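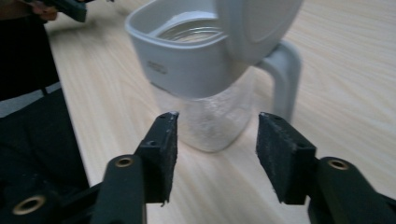
Comment un robot apprend-il à se servir de ses doigts ?

Au club de robotique de Skurnwood, les élèves ont entre 10 et 13 ans. Ils se retrouvent le samedi matin avec leur animatrice, Gertraud Zwahlen. Leur projet de l'année s'appelle Fjeld.

Un robot ne sait pas attraper un objet tout seul. Il faut lui montrer comment faire, et plusieurs fois. Pour cela, les élèves utilisent une pince que l'on tient à la main. Elle a 2 doigts noirs, avec de la mousse à l'intérieur. La mousse s'écrase un peu contre l'objet et l'aide à ne pas glisser.

Une caméra est fixée sur la pince. Elle filme ce que les doigts ont devant eux. L'ordinateur reçoit ensuite les films et cherche ce qui se ressemble de l'un à l'autre : par où la pince arrive, à quel moment elle se ferme.

Une carafe filtrante est un exercice difficile. Le plastique transparent laisse voir la table au travers, l'eau brille et la poignée est courbe. Un cube en bois est bien plus simple !

Chaque élève fait 20 essais, puis passe la pince à un camarade. Le club voudrait réunir environ 1 000 films avant la rencontre de Flakport.

Mot à retenir
Démonstration : geste que l'on fait pour que le robot puisse l'apprendre.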